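Stevstead tool library packs up for the move to Skovley Road

Posted in Community News, Around Town

Anyone who has tried to borrow a floor sander in Stevstead on a Saturday morning will know the old tool library on Lill Street, and will probably also know what it's like to stand in its doorway while three other people try to get out. Those days are nearly done. The Wornelero Shed, as the library and its repair workshop have been called for as long as most of us can remember, is moving into the former panel beater's on Skovley Road, and the sorting and packing got properly under way on Tuesday.

I dropped by in the afternoon with a lemon slice from the bakery and was put to work before I'd found anywhere to set it down. Upendo Lukumay has been running the workshop side of things for the past 20 months, and she is a very organised person who has inherited a very disorganised building (her words, I should say, and she was laughing when she said them). Her rule for the move is that whatever is out on a bench gets a decision the same day. It's kept, passed on to someone who can use it, or sent to the scrap metal yard, and it isn't allowed to go back in a corner to be thought about.

The metalwork bench was the first to get the treatment. It's a good solid thing with a stainless top, and over the years it has become the place where people leave whatever they can't name. Pressed panels, brackets, lengths of rod, bits off other bits.
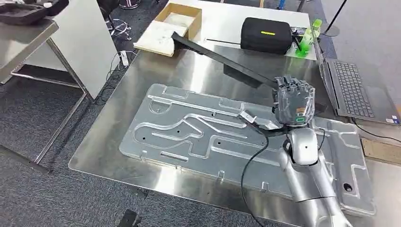 "Every panel in this place came off something and somebody was going to put it back," Upendo told me. She's happy to hear from anyone who recognises a part as their own, and there will be a claims table by the front door until the end of July. After that, she says, her heart hardens. I don't believe it for a minute, but it might be wise to come early all the same.

The new premises are quite a step up. There are 28 bays of shelving going in along the long wall, and a roller door wide enough that you can bring a car or a trailer right inside to load, a mercy for anyone who has carried a tile saw down Lill Street in the rain. The lease runs for five years. The Shed raised $500 towards the moving costs at its autumn sausage sizzle, and a good many members have chipped in with petrol money, boxes and the loan of a ute.

Storage is where Parvaneh Pakzad comes in. She spent most of her working life in a hospital supply room and has strong opinions about bins, which she shared with me at some length and which I thoroughly enjoyed. Small parts will live in bins on the lower shelves, where you can see into them without a ladder. Anything that came with a fitted foam insert is to be kept with its insert, and the inserts are being matched up with their tools as they come to light. A few are still waiting for their other halves.

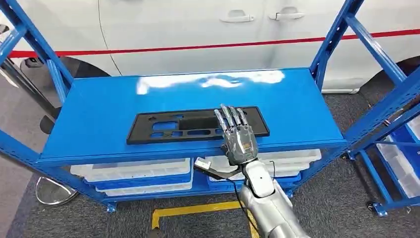
A black foam tray on the top shelf of the blue steel shelving, with storage bins on the level below.

Parvaneh asks members to have a look at home as well. If you've got a Shed case with the foam missing, or a foam tray doing duty as a cutlery drawer (it has happened, she assures me), please bring it along, no questions asked and no late fees charged.

Borrowing will carry on from Lill Street while the packing is going on, though the hours are a bit shorter than usual and the larger items may not be on hand. It's best to ring ahead if you have your heart set on the pressure washer. The mending afternoons will take a break and start up again at Skovley Road, with Şükran Gezer back at the sewing machines and a second table for small appliances, something people have been asking for since I first started writing this column.

Extra hands are welcome for the lifting, and for labelling too if your back's not what it was. Wear closed shoes and bring gloves if you have them. The kettle is going to be the last thing packed, and there was still some lemon slice left when I headed home.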